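Rornside Savings Cooperative
Board of Directors
Minutes of the April meeting

Present: Maureen Cheetham (chair), Everett Ambrose, Abdul-Rahman Akpalu, Senad Milošević
Minutes: Engelbert Zwahlen
Opened at 4:10 p.m.

1. Previous minutes
The minutes of the last meeting were approved with one correction. In item 3 the word "loan" should be "loan guarantee".

2. Interim general counsel
Mrs. Cheetham informed the board that the general counsel has left for a position at Arton. Mr. Ambrose is proposed as interim counsel until a permanent person is found. He will keep his seat on the board, but he will not vote on matters where he gave the legal advice. Mr. Akpalu asked if the bylaws permit this. Mr. Ambrose read section 7 aloud and the board was satisfied. Approved, Mr. Ambrose abstaining.

3. Search for the permanent counsel
Two search firms sent offers. Pleltell asks for a fixed fee of $2,000 and the second firm asks for a percentage of the salary. Mr. Milošević prefers the fixed fee, as it is easier to put in the budget. The board agreed to Pleltell. Mr. Akpalu will sign the contract by Friday.

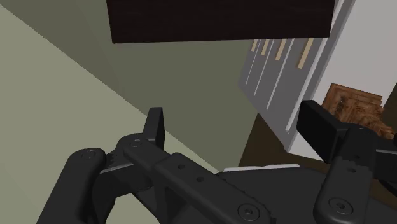 4. Member loans
Mr. Milošević reported that 200 members have answered the letter on the new loan terms. The letter was sent to 400 members. A reminder will be sent only to those who did not answer. Mrs. Cheetham wishes to see the text before it goes out.

5. Other business
The signature card at the bank still shows the former counsel. Mr. Zwahlen will bring the new form to the next meeting.

Closed at 5:25 p.m.

Engelbert Zwahlen, secretary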